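October 2025, dye bench, Skelholm

Third go at the walnut brown. Weighed out 30 g of husk powder for 1000 ml of water, as the Gokik leaflet says, then found the leaflet means dry husk and the Grovau sack is plainly damp. Made it 40 g and carried on as if that had been the plan.

Simmered the wool for an hour. Colour at the end: tea, if somebody had been mean with the teabag. The June batch was far darker on the same recipe, but that was done in the old Mackay pan, which has a chip in the enamel the size of a thumbnail. I suspect the chip is doing more of the dyeing than I am.

Rinsed until clear, almost 600 ml of vinegar gone on the lot, most of it into the skein and a share of it into my left shoe. Rolled in a towel and pressed, no wringing, we all remember the felted scarf.

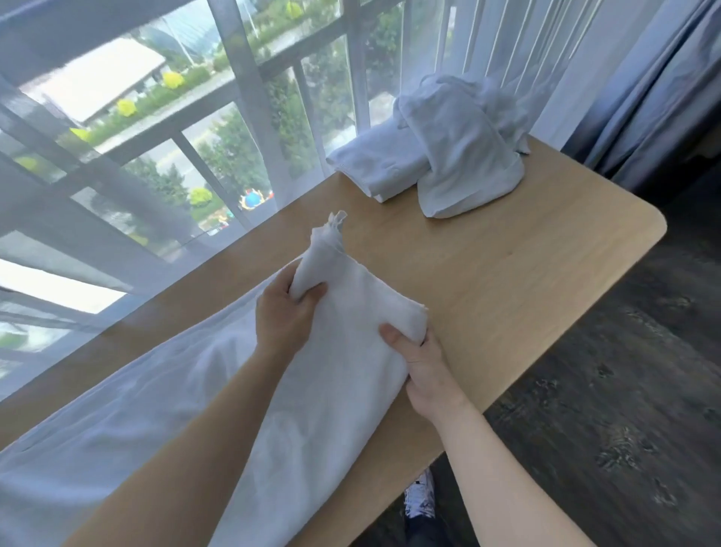

Iron next time, a pinch, in a separate jar with a label on it. Whoever has the small scales, please put them back. The kitchen ones think a pinch is nothing.

Sack left open on the shelf to dry out. Do not tidy it.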